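3. Who gets to name a housing scheme, and who has to live with it

I should say up front that I came to this topic sideways. I was in Kettani to look at rent arrears, which is a perfectly good subject and the one I had money for, and I kept getting stuck on page one of my own survey, where people were supposed to write down the name of their estate. Some wrote the name on the sign. Some wrote the name the bus drivers use. A fair number wrote both with a slash in between, and one woman wrote three and then drew an arrow to the one she thought I'd want. After a week of this I stopped treating it as a data cleaning problem and started asking people about it.

So this section is about the names of publicly built housing schemes: how they get picked, how they get changed, and what the change costs the people whose mail goes there. I leave street names out almost entirely. There's plenty written on those already, and streets follow different rules in Kettani anyway (they belong to the roads department, which guards them fiercely).

3.1 The material

The survey reached 881 households across the older estates on the north side of town and the newer ones out past the cement works. Of these, 212 agreed to a longer talk, usually on the front step, sometimes over tea, and once in the back of a moving van while the family's wardrobe slid around behind us. I also went through 52 sets of council minutes, which I read in the town library with a pencil, since the copier was down for most of my stay. Dela Ametepe did the second reading of the interview notes and disagreed with me often enough that I trust the coding a good deal more than I would have otherwise. Where we couldn't settle a disagreement, I've kept the answer in a "mixed" group and I don't build anything on it.

I've used the estates' real working names in the text when the residents were happy with that. Erkico is an estate and so is Sanarbridge. Zindberg is an estate too, though it used to be the name of a farm, and that turns out to matter a lot.

Figure 3. Tabletop with a small upright bottle and two robot arms.
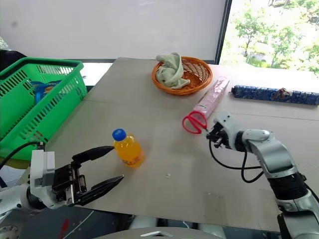 3.2 Three ways a name arrives

The first way is that the land already has one. Zindberg is the clearest case. The farm was there, people called it Zindberg, the council bought it, and the houses went up under the same name without anyone voting on anything. I found no debate in the minutes at all, just the word turning up in a drainage report as though it had always been official. Residents there were the most relaxed of anyone I talked to. When I asked who chose the name, most of them looked at me like I'd asked who chose the hill.

The second way is that the engineers make something up because the paperwork needs a label. Erkico started life like this. It's a squashed-together version of the contractor's initials and the word "cooperative," and it was meant to last until somebody came up with something nicer. That was a long time ago! People now put it on wedding invitations. One man told me he'd hated it as a boy, and that he got into a shouting match as an adult with a councilman who called it "a temporary name." I heard versions of that pride in nearly every Erkico interview, and I hadn't expected it.

The third way is the one that makes the papers, where a sitting government names a scheme for a person. Sanarbridge went through this twice. It was built with its present name, then renamed for a mayor who was still in office at the time, then changed back when his party lost. The whole round trip took less time than it took to finish the second row of houses. The minutes for both changes are short and bad-tempered, and I'd recommend them to anyone who thinks council records are dull.

3.3 What a change costs

I had assumed going in that people would mostly object to a name on political grounds. Some did. But the complaint that came up again and again was about paper. When Sanarbridge changed over, the deeds kept the first name, the water bills took the second, and the school used whichever one the secretary felt like that term. A family applying for a loan had to bring a letter saying that the two places were the same place, and the office that wrote those letters charged 900 for each one. When the name went back, the letters had to be written again in the other direction. Several people still keep theirs in a plastic sleeve near the door, just in case.

The older residents had a trick for this, and I wish I'd thought to ask about it sooner. They gave their plot number and left the estate off completely. Plot numbers never changed under any mayor, and the mail carriers knew them by heart.

I don't want to push the cost argument too far. Dela's view is that I hear "paperwork" where people are being polite, and that complaining about a fee is a safe way to complain about a mayor when a stranger with a clipboard is standing in your yard. She may well be right. In the longer talks the two complaints do tend to travel together, and I can't pull them apart with the questions I asked. A better survey would have asked about the fee and the mayor separately, and in a different order for different households.

3.4 The names people use anyway

Every estate in the study has at least one name that isn't written on anything. They come from a shop, a bend in the road, a flood, or somebody's goat. These names are handy and they're also a bit of a test, because using the right one tells the listener how long you've been around. I got one badly wrong in my second week and was corrected by a child of maybe seven, with great patience.

None of the renamings touched these. A household that had lived through both changes at Sanarbridge would tell me about the first, tell me about the second, and then finish the story by saying they were heading back to "the Pump," meaning home. The council minutes mention the Pump only once, in a note about a broken pipe. Section 4 takes up the bus routes, where that name has been painted on the front of the vans for as long as the drivers can remember.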